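Square footage on listing does not match county record – which one controls?

Posted in Buying & Selling > Listings and Disclosures
15/10/2023

Bart Wouters

We are under contract on a two-story house in the Annan subdivision, Ornstead. The listing gives 2,208 sq ft of living area. The county assessor's card gives a figure that is 406 sq ft lower. The listing agent says the difference is the finished basement room plus a bonus room over the garage, and that the county has not updated its card. The seller bought in January a few years back and says both rooms were already finished.

The appraisal is ordered but not done. The purchase price was negotiated on a per-square-foot basis in our own heads, though the contract itself says nothing about area. I need to know which number the appraiser will use, whether the lender cares, and whether this gives us any room to renegotiate. The inspection period is still open.

2 replies

Nicanor Maldonado

The county number does not control, and neither does the listing. The appraiser measures the house and reports what was measured.

The usual convention is as follows. Gross living area is measured from the exterior walls and includes finished, heated space above grade. Anything fully or partly below grade is reported on a separate line, even if it is finished to the same standard as the rest of the house. Your basement room will therefore not be in the living area figure. It will still get some value, usually at a lower rate per square foot than the upper floors.

The bonus room over the garage depends on access and ceiling height. If you reach it through the finished part of the house by a finished hall or stair, it normally counts. If you have to go through the garage, it normally does not. For ceilings, the common rule is seven feet, and under a slope at least half of the finished floor area must meet that height. Floor area under five feet is left out.

What I would do before the inspection period ends:

Ask the listing agent in writing for the source of the 2,208 figure. Many listing systems have a source field (assessor, builder, appraiser, owner) and it should be filled in.

Pull the permit history for the address from the building department. Look for a finish permit on each of the two rooms and a final inspection on each. An open permit is a different problem from no permit.

Ask your lender how it treats unpermitted space. Some will lend with the appraiser's comment that the work is of good quality, others want it excluded from value. Get this from underwriting – the loan officer may not know.

If neither room was permitted, you have a reasonable basis for a credit request. If both were, the assessor's card is simply behind, and you should expect your tax bill to rise once it catches up.

As for renegotiating on area alone, read the contract first. Most standard forms include a line saying the buyer has not relied on stated square footage. In practice your leverage is the inspection contingency, and the appraisal contingency if the value comes in low.
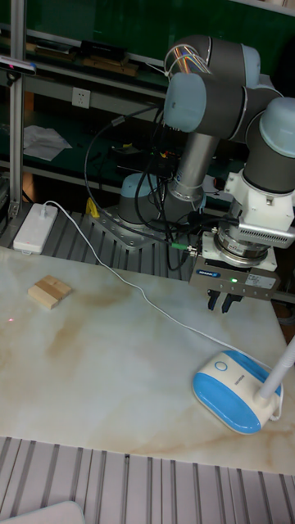 Tarkia

We had the same thing on our place in Prurkov. County was off by a lot. I paid an appraiser 600 for a measurement with a floor plan, separate from the lender's appraisal, and it took a few days. It came out between the two numbers. The seller took a little off the price. I would get the sketch done, the agent stopped arguing after that. Also check if the basement room has a window you can get out of, ours did not and so it could not be called a bedroom.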